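Guide d'installation et d'entretien des bouquets artificiels
Collection Lidalholm, par Salten
Section 4. Composer, exposer et entretenir votre bouquet

Vous avez déballé vos fleurs, vous avez gardé les cartons (gardez-les, vraiment, ils vous serviront au moment du rangement) et vous voilà devant une table couverte de tiges un peu aplaties par le voyage. Pas d'inquiétude ! Une fleur artificielle a presque toujours besoin d'un petit quart d'heure d'attention avant de prendre sa place dans un vase, et c'est à notre avis le moment le plus agréable de toute l'installation. Installez-vous près d'une fenêtre, un matin si vous le pouvez, la lumière du jour aide beaucoup à juger des couleurs.

4.1 Réveiller le feuillage

1. Prenez les tiges une par une et écartez les feuilles à la main, de la base vers la pointe.
2. Lissez chaque feuille entre le pouce et l'index en suivant la nervure centrale. Les grandes feuilles larges retrouvent leur courbe sans qu'on insiste.
3. Si un pli résiste, passez un sèche-cheveux réglé sur tiède, à bonne distance, puis maintenez la feuille dans sa forme le temps qu'elle refroidisse.
4. Regardez aussi les tiges de près. C'est là que la poussière se cache et que les gouttes restent accrochées après un nettoyage.

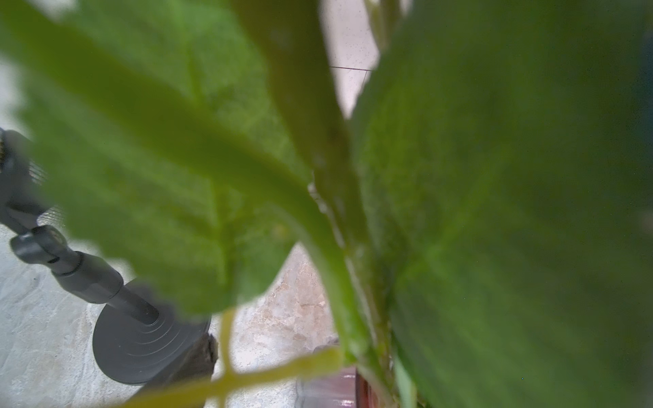 Fig. 4-1. Gouttelettes sur une tige charnue, entre deux grandes feuilles.

Pour essuyer, un chiffon doux en microfibre suffit. Tamponnez sans frotter, surtout sur les pétales de couleur vive, et laissez finir de sécher à l'air libre avant de remettre la tige dans son vase.

Attention : n'utilisez ni alcool, ni produit pour vitres, ni éponge abrasive. Les teintes bleues et orange y sont particulièrement sensibles.

4.2 Choisir l'emplacement

Les bouquets Lidalholm se posent sur toute surface plane et stable. Nous conseillons volontiers un sol ou un plateau clair, un marbre gris par exemple, ou une imitation bien faite, sur lequel les couleurs ressortent joliment. Un mur carrelé dans les tons clairs fait lui aussi un très bon fond, et il a l'avantage de se nettoyer d'un coup de chiffon le jour où vous dépoussiérez les fleurs.

1. Vérifiez que le vase ne bascule pas quand vous appuyez doucement sur son bord.
2. Laissez au moins 300 mm libres entre le haut du bouquet et toute lampe allumée.
3. Évitez le plein soleil de l'après-midi, qui finit par pâlir les roses et les pêches.
4. Tenez-vous à distance des radiateurs, des plaques de cuisson et, bien entendu, des bougies.

Remarque : dans une salle de bains, choisissez un coin à l'écart de la douche. Les fleurs supportent l'humidité ambiante, mais le fil métallique à l'intérieur des tiges l'apprécie beaucoup moins.

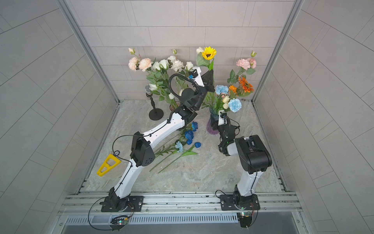 Faut-il mettre de l'eau dans le vase ?
Laissez-le sec : l'eau stagnante ternit le verre et peut, à la longue, faire rouiller l'armature des tiges. Si vous souhaitez lester un vase léger, versez-y une poignée de billes de verre.

4.3 Composer le bouquet

Nous arrivons à la partie que vous attendiez sans doute. Il n'y a pas de règle absolue, et si vous avez déjà vos habitudes, gardez-les. Pour une première fois, voici l'ordre que nous suivons nous-mêmes :

1. Commencez par les tiges les plus longues, celles qui portent un bouton ou un feuillage dentelé. Elles donnent la hauteur.
2. Placez ensuite les grosses fleurs rondes. Deux roses blanches l'une près de l'autre, la seconde un peu enfouie dans les feuilles, font un beau point de repère.
3. Ajoutez une touche chaude : une rose pêche, ou une fleur jaune à pétales étroits façon marguerite.
4. Glissez les tulipes plus bas. Leurs pétales fermés et lisses reposent l'œil au milieu des fleurs plus travaillées.
5. Terminez par un petit brin rouge orangé entre deux fleurs claires. On le remarque à peine, et pourtant il manque dès qu'on l'enlève.

Une tige se courbe mieux si on la tient à deux mains, en avançant petit à petit. Si elle est trop longue, pliez-en le bas à l'intérieur du vase avant de songer à la couper. Au besoin, une pince coupante ordinaire fera l'affaire ; les ciseaux de cuisine, eux, n'y survivraient pas longtemps.

Prenez votre temps, reculez d'un pas, tournez autour de la table. Un bouquet se regarde de tous les côtés,

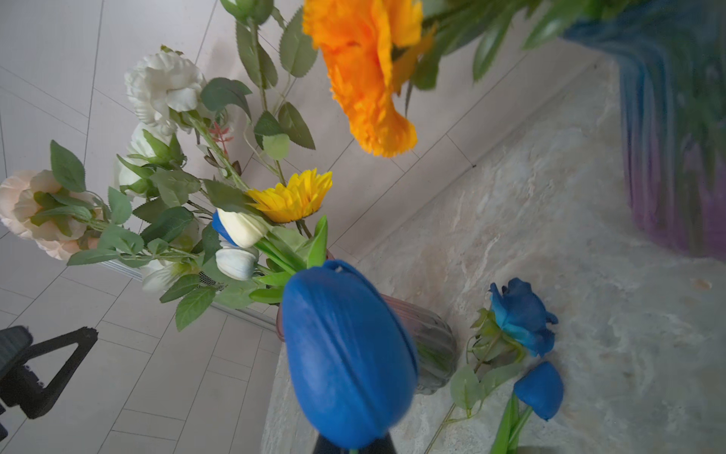
et celui qui paraît parfait de face a souvent un trou par-derrière, qu'une seule tulipe bien placée suffit à combler. Gardez donc deux ou trois fleurs couchées près du vase jusqu'à la fin, vous serez content de les avoir sous la main. Une fleur bleue fait merveille dans ce rôle, à côté du blanc comme à côté de l'orange.

4.4 Accorder les vases

Un verre transparent à côtes laisse voir les tiges vertes et convient aux bouquets mélangés. Un verre teinté, rose ou passant du bleu au violet, demande un peu plus de retenue : une ou deux couleurs de fleurs, guère davantage. L'orange vif au-dessus d'un verre rose surprend au début, puis on s'y attache. Soignez simplement l'arrivée des tiges dans le col, qui reste bien visible à travers la matière.

Attention : soulevez toujours le vase par le corps, à deux mains, jamais par le col ni par les fleurs.

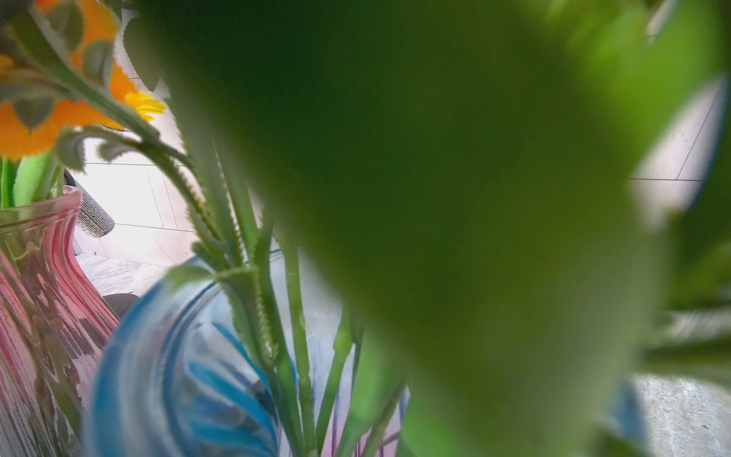
Salten | Atelier floral et notices, équipe Lidalholm

4.5 Entretien courant et rangement

1. Dépoussiérez chaque mercredi, ou le jour qui vous arrange, au plumeau ou avec un pinceau large et souple.
2. Pour les feuilles duveteuses à bords dentés, préférez le pinceau. Le chiffon accroche.
3. Avant de ranger, retirez les tiges du vase et enveloppez chaque grosse fleur dans du papier de soie.
4. Couchez le tout dans le carton d'origine, les têtes alternées, sans rien poser dessus.

Les tiges de remplacement se commandent sous la référence Ruvgate 969, et les billes de lestage sont vendues en sachets de 500 g au comptoir Alvarado. Pour l'entretien des vases eux-mêmes, reportez-vous à la section 5.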